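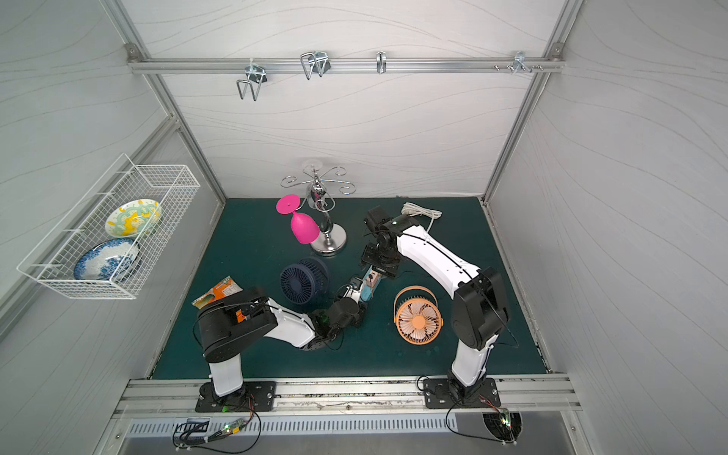

Kumiko Hamada wrote to us that the night bus from Bodier to Gastier is the only way she can get home after the late shift, and that she stopped believing in it years ago. Her letter came one day before the town council of Bodier voted to keep the route, at least until next March.

August 25, 2026 — The vote on line 5 was closer than many people expected. The council accepted the new timetable from Flason, the company that runs the buses in the valley, with a difference of 3 votes. Under this timetable the last bus will leave Bodier station 90 minutes later than now, and it will stop again in the village of Baran. That stop was closed when the bridge was under repair, and it did not come back when the bridge opened.

A petition for the Baran stop was signed by 1748 residents of the valley. Many of them work in the hospital kitchen or in the bakeries of Bodier, where the shifts end after the present last bus has left. Until now they shared cars, or they waited for the first bus in the morning.

Flason asked for a higher payment from the town in return. The council agreed to it only for the winter season — a longer contract will be discussed when the passenger numbers are known.
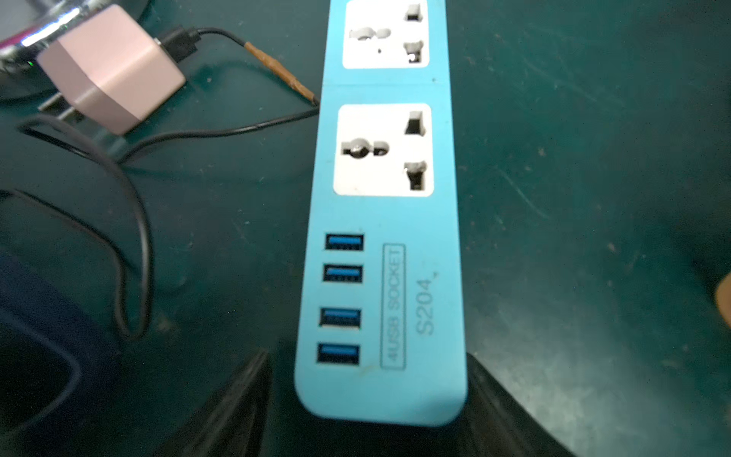

Will the tickets become more expensive? The price stays the same for single rides and for monthly cards, and the night ride needs no extra ticket.

The new timetable will hang at all stops before it starts, and a printed copy can be taken from the counter in Bodier station. The stop in Baran moves to the other side of the road, next to the old school, because the former place is too narrow for the longer buses. Dogs and bicycles are allowed as before, but bicycles only if there is room.

Remarks on the timetable can be left in writing at the town hall in Bodier or in Gastier.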